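Restdale diary: cups, cups and more cups

April 23, 2026

I've been itching to write this one up! We've been doing paper cups all month, teaching by hand with the grippers, and I think I've finally got the hang of it. You squeeze, you lift, you set the cup down on the mat, you open up wide and go back for the next. My target for the evening was 80 good takes and I got to 68 before my wrist complained, so that's where I stopped.

Cups on their sides are my favourite. A standing cup is easy, you just come in level and close. With one lying down you have to choose: pinch the rim, or go round the body and turn it on the way up (lovely when you get it right). I've been mixing both, and moving the cups about between takes so the mouths point every which way.
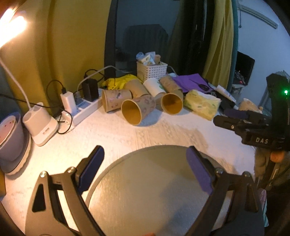 How slowly should you move when you're showing a robot something? A bit slower than you would with your own fingers, but at one steady pace, with no long stops in the middle while you think about what comes next.

I learnt that the hard way in March. I did 130 takes for the Sundus set and dithered before nearly every grasp, and the arm picked up the dithering too. It would hover over a cup like someone choosing a biscuit! I redid the lot, and the new ones are so much smoother to watch.

Next up is nesting one cup inside another, which needs a much gentler squeeze. I've had a few goes and crushed more than I'd like. If you've done anything similar with thin card, please leave me a comment, I'd love to hear how you hold it.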